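"I'd rather have a boring arm that knows when it's guessing"

Remigiusz Czarnecka was eating a sandwich over his keyboard when I got to the lab at Pranbridge, and he waved me into the only other chair without getting up. I liked him right away. I'd come to ask about Reva, the grasping method his team has been working on for longer than he'd like, and he had clearly decided that I was going to understand it before I left.

So, the short version. Most systems that learn to pick things up are trained to choose one best grasp and go for it. Reva looks at a pile of stuff, proposes 50 grasps, and then asks a second, smaller network how much those grasps disagree with each other. If they agree, the arm moves in. If they don't, it gives something in the bin a gentle nudge and looks again.

"People hear 'nudge' and think we're cheating," he told me. "Fine! I nudge things in my kitchen drawer every morning. You push the whisk over and then you can get at the spoon."

I asked what the second network had learned that the first one hadn't. He put the sandwich down for that one.

"It learned from failures only. We kept every bad attempt from the early runs, all the slips and the near misses, and that's the entire diet. It has never seen a success in its life, poor thing."
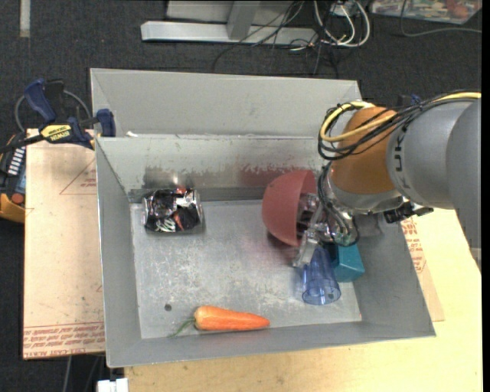
The robot arm over the bin

We went over to the bin after that, and he got much more animated (he talks with both hands, so stand back). The objects are a mix on purpose. A bowl on its side gives you a rim you can grab but also a big curved outside you can't. A see-through cup is hard for depth sensing. A crumpled can has a different shape every time you replace it, and the shiny metal it's lying in throws reflections that an earlier version kept trying to pick up.

"Red ones especially," he said. "The bowl makes this glow on the metal, and the old model loved it. Loved it. It would go down with total confidence and pinch the floor."

The numbers, then. With the older single-grasp approach, the arm cleared 35 bins out of 80 without a miss. With Reva it got through 66 – same arm, same gripper, same kinds of objects. I said that sounded like a big jump and he made a face.

"It's a good jump. It's also slower. We add 14 seconds to a bin, and if you run a warehouse you're going to ask me about those seconds before you ask me about anything else."

He's just as frank about what doesn't work. Nudging is no help when something is wedged into a corner, and the team at Plultalside, who tried the method on their own setup, found that it nudged far too often until they retrained the second network with failures from their own arm. Czarnecka thinks that's the most useful thing anyone has told him all year. He wants to know how few failures you can get away with, and that's the experiment he'll start in February, together with a student called Espinoza who was on the other side of the room and pretended not to hear us.

I asked whether he ever gets tired of watching an arm reach for a carrot.

"No," he said, and then he thought about it. "The can, a little."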